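Honoslow Shorthand Outlines

A small collection of handwritten shorthand outlines, with the word each one stands for and notes on how it was written.
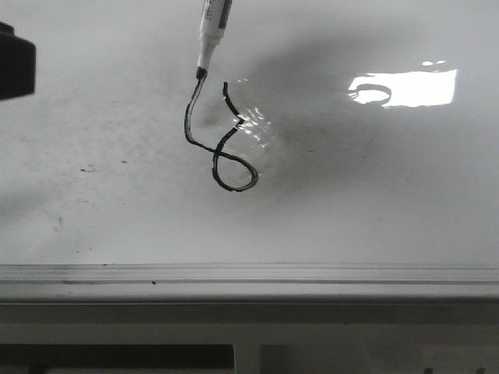 Honoslow is a cut-down pen shorthand taught at evening classes in Clerham. It was meant for taking minutes and phone messages, and it drops most vowels. The set holds 397 outlines, each written as one stroke without lifting the pen. Curves stand for consonants and loops stand for endings. A loop is made by letting the line cross over itself, as the black marker line on the whiteboard does in its lower part, where the loop comes out rounded and teardrop-shaped. Learners often close the loop too tightly, and then it reads as a dot.

What is in the folder

outlines/ - scanned outlines, one per file
words.csv - file name, word, writer code, pen type, page number
rules.txt - the joining rules as taught in the Clerham class
CHANGES.txt - corrections since the first release

The 200 most common words come first in words.csv, in the order used by the Flomgate word list. The rest are in alphabetical order. Place names and surnames were left out.

How the outlines were written

Most were written on lined paper with a soft pencil or a felt pen. Writers were given the word in print and wrote it once at their normal speed. There was no practice sheet. If a writer crossed an outline out and tried again, the second attempt was kept and the row is marked "retry" in the notes column.

Scans are greyscale. We straightened the pages but did not clean them up, so ruled lines and show-through from the other side are still there in places.

Checking

Each outline was read back by 2 people who had not seen the word list. Where they disagreed, the row has "unsure" in the notes column. There are 60 of these, and most of them are short words where the only difference is the size of a loop or the depth of a curve. Please don't treat them as model outlines.

Known problems

- The outlines for "letter" and "later" are the same. This is a fault in the system and not in the scans.
- Left-handed writers tend to flatten the first curve. The writer code does not say which hand was used.
- Pencil outlines are fainter at the end of the stroke, and some loops look open when they were closed on paper.
- The "Cha" joining, used before a long vowel, was changed in October. Older outlines still use the square join. See rules.txt for both forms.

Using the set

You may copy, print and adapt the outlines for teaching or private study. Please keep this file with them. If you add outlines of your own, put them in a separate folder and use a new writer code - the existing codes are all taken.

Corrections are welcome. Give the file name and the word you think it should be.

Last updated April 27, 2018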